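Turkham Community Help
Early Learning and Play Spaces

Sorting blocks by color or by shape on a shared work surface

Asked in October. 3 answers. Viewed almost 3000 times.

Our center is revising its written guidance for the block area used by the preschool group. The existing guidance, which was adopted from the Pirora handbook, directs staff to set out plastic shape blocks on a board at the start of each session, grouped by color. Several families have asked whether grouping by shape would be more suitable, given that the children are now learning the names of shapes.

We would appreciate advice on two matters. First, should the starting arrangement be by color or by shape? Second, is it acceptable to place the board on a metal worktable, or should a table with a solid top be obtained? The session lasts 60 minutes and the area is shared with a craft group, so any arrangement must be quick to set out and to put away.
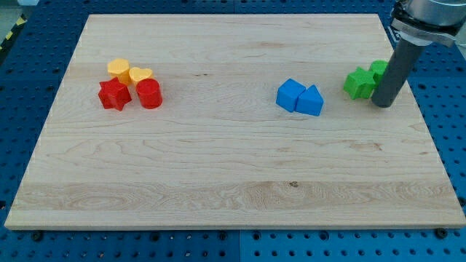
Category: Sorting and Classification

Answer 1 (marked as accepted)

Grouping by color is the customary starting point and may be retained. Children generally match by color before they attend to shape, and a color arrangement can be checked at a glance by the staff member on duty.

The set shown lends itself to both methods. The stars are in two colors, one red and one green, so a child who has finished with color can be asked to bring the stars together. The heart and the hexagon are both yellow, which gives a useful point of discussion: the color is the same and the outline is different. The blue pair, a cube-like block beside a triangular one, serves the same purpose and is also commonly used to introduce the idea of a house and its roof.

The following order is recommended for written guidance.

Begin with the color groups already set out, and ask the child to name each color.

Ask for one shape that appears in more than one group.

Invite the child to make a new arrangement and to state the rule that was used.

Clear space should be left between groups. In the photograph the yellow and red blocks form one cluster at the left of the board. If the guidance calls for color groups, these should be moved apart before the session begins, as a child may otherwise reasonably treat them as a single group.

Answer 2

With regard to the table, a perforated metal top is acceptable provided that the board covers the working area. The difficulty at our own site, the Rankin annex, was movement. A board on bare metal will slide when leaned upon. We placed a thin rubber mat under ours and the matter was resolved. Pale maple also shows the colors well. Wipe the board with a damp cloth, dry it promptly, and do not soak it.

Please also confirm that the edges of the board have been sanded. The Flirnar safety checklist, item 11, covers this.

Answer 3

We do shape only. Color was dropped from our plan at age four and there were no complaints. The blocks go back in one bin at the end, unsorted, and the next group starts from there.

Was this page helpful? 9 members found Answer 1 helpful.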